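# A day with the robots at Skalter

Have you ever tidied your pencil case without looking? You were probably thinking about lunch, or your best friend's new puppy, and your hands just got on with it. In went the rubber, in went the ruler, zip, done!

Now try explaining to somebody exactly how you did it. Every single bit. Which finger moved first? How hard did you squeeze the ruler? How did you know the pencil had gone in far enough to let go? It gets difficult very quickly, and this is just the sort of puzzle that people who work with robots think about all day long.

Every April the Skalter workshop opens its doors to families and schools, and this year we went along to find out more. We came home with full notebooks (and one lost glove, if anyone has found it).

## First stop: what is a robot arm?

Our guide was Hidayah Setiawan. She has been working with robot arms for eight years and still gets excited when one of them does something new. She started by asking us all to hold one arm out in front of us.

"Bend your elbow," she said. "Now twist your wrist. Now wave. You've just used your joints!"

A **joint** is a place where an arm can bend or turn. You have one at your shoulder, one at your elbow and one at your wrist, and lots of little ones in your fingers. A robot arm has joints too. Inside each joint is a motor, and when the motor turns, that part of the arm moves. To reach for something, several motors have to turn together, each by the right amount. If one of them goes too far, the hand ends up in the wrong place.

Hidayah got us to try picking up a cup without bending our elbows. Then we tried it without bending our wrists. Try it at home, with an empty cup! You'll find yourself leaning over sideways and sticking your bottom in the air, and you'll understand straight away why joints matter so much.

## Grippers: hands with hardly any fingers

Most of the robot arms at Skalter don't have a hand like yours. They have a **gripper**. It can close to hold a thing and open to let it go, and that's pretty much all it does.

That might sound a bit boring, but think how many jobs you do with just your finger and thumb. You can turn a page, pick up a raisin, pull a sock off and hold a paintbrush. Hidayah taped our other fingers down with paper tape and let us loose on a pile of building bricks. It was slow to begin with, but after a few minutes some of us were making quite good towers.

The tips of a gripper are very important. Hard, shiny tips can slip. Rubber is much better at holding on, for the same reason that your trainers have rubber soles and your socks slide about on the kitchen floor. Rubber also squashes a tiny bit, so it can press more closely against whatever it's holding.

## The two-armed table

Then came the part we had all been waiting for. In the middle of the workshop was a table with two robot arms over it, and a chair next to it for Syahrul Mandagi, who looks after the demonstrations. We stood behind a yellow line on the floor and everybody went quiet.

The job was all about small objects and a case. It sounds easy, and it would be easy for you. For a robot it is a whole string of little problems, one after another. Where is the case? Where is the thing I want to hold? Which way round is it? Am I holding it yet?

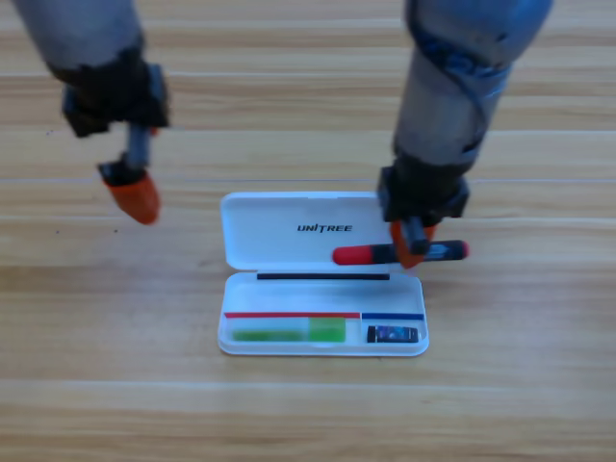
*Two arms over the table. The orange fingertip on the right is holding a red and black screwdriver.*

Look at how the screwdriver is lying sideways in the gripper, held by its middle. Long things like that are tricky. Pick up a ruler by one end and you'll feel the other end trying to droop. Now hold it in the middle. Much better! The weight on one side balances the weight on the other, so it stays level without you having to squeeze so hard.

The case is tricky in its own way. It has a lid standing up at the back, and the tray has separate spaces inside it, a larger one and a smaller one. An arm has to move about near a lid like that without bumping into it. You do this too, every time you reach into a lunch box, but your eyes and your skin help you so quickly that you hardly notice.

And why have two arms? Try opening a jar with one hand and you'll soon see. Lots of jobs need one hand to keep something still and the other to do the moving. Sometimes one arm just has to stay out of the way while the other one works, and even that takes planning, as two arms in a small space could easily knock into each other. Syahrul says it's a bit like two people cooking in a very small kitchen.

## How does a robot learn?

There are different ways to get a robot to do a job, and we heard about two of them.

The first is to write **instructions**. A person types out what the robot should do, step by step: move here, close the gripper, move up, move over, open the gripper. This works brilliantly if everything is always in exactly the same place. In a factory where the same part arrives at the same spot again and again, it's a very good way of doing things.

But what if somebody nudges the table? The instructions still say "move here", and the robot goes to the old spot and closes its gripper on nothing at all. We acted this out with a blindfold and a banana. One person wrote the instructions, one person followed them, and then Hidayah moved the banana. There was a lot of giggling.

The second way is to **show** the robot. A person guides the arms through the job while a computer records how every joint moves and what the cameras see. Then they do it again with the things in slightly different places, and again, and again. The computer looks for patterns in all those goes, and bit by bit it gets better at working out what to do, even when the case is turned a little or the object is further away.

How many goes does it take? For one of the jobs on Syahrul's list, the plan was to record 200. When we visited they had got to 146, and there was a chart on the wall with a star stuck on for every one of them. Some of the stars were upside down. Syahrul said those were the goes when something got dropped, and they keep a note of them as well, as a mistake can teach you plenty.

## Things we asked

We had a big question session at the end, sitting on the floor with our juice. These were our favourites.

**Can the robot feel things?**
Not in the way you can. Some robots have sensors that can tell how hard they're pressing, and that helps them not to crush things. But a robot doesn't feel an ouch.

**Does it get bored doing the same thing over and over?**
No, a robot doesn't get bored. People do, though! Syahrul listens to the radio when he has a lot of recording to do.

**Could it tidy my bedroom?**
Everybody cheered at this one, but the answer was "not yet". A bedroom is one of the hardest places for a robot. The things in it are all different shapes, some are soft and floppy, and they're in a new place every day. A sock is much harder to pick up than a brick, for instance, since it changes shape as soon as you touch it.

**What happens if it goes wrong?**
There's a big button that stops everything. Syahrul had it next to him the whole time, and he let us press the spare one, which isn't joined up to anything but makes a lovely clunk.

**Do you have to be good at maths to work with robots?**
Maths helps, and so does science, but Hidayah told us that the people at Skalter all started out in different ways. One of them used to mend bicycles. Another studied how animals walk. If you like taking things apart and finding out how they work (ask first!), you're off to a good start.

## Try it yourself: be a robot

You'll need a friend, a box with a lid, and a few small things to put inside it, such as a spoon, a rubber and a sock.

1. Choose who will be the robot and who will be the programmer.
2. The robot shuts their eyes and sits in front of the open box with the objects spread out on the table.
3. The programmer gives one instruction at a time. You can say things like "left a bit", "down", "close fingers" and "open fingers". You can't say "pick up the spoon"!
4. Keep going until everything is in the box.
5. Swap over.

To make it harder, the robot can only use one finger and a thumb on each hand. To make it harder still, have two programmers, one for each arm. Our best team finished in 18 instructions, and they were very proud of themselves. Can you beat that?

## Words to remember

**Joint:** a part of an arm that can bend or turn.

**Gripper:** the end of a robot arm, used for holding things.

**Sensor:** something that lets a machine notice what is going on, such as a camera or a part that measures pushing.

**Program:** a list of instructions for a computer or robot to follow.

**Motor:** the part that makes a joint move.

If your class would like to visit Skalter next April, ask your teacher to get in touch with the workshop. Wear shoes that cover your toes, bring a drink, and think up some questions on the way there. Hidayah likes the really odd ones best.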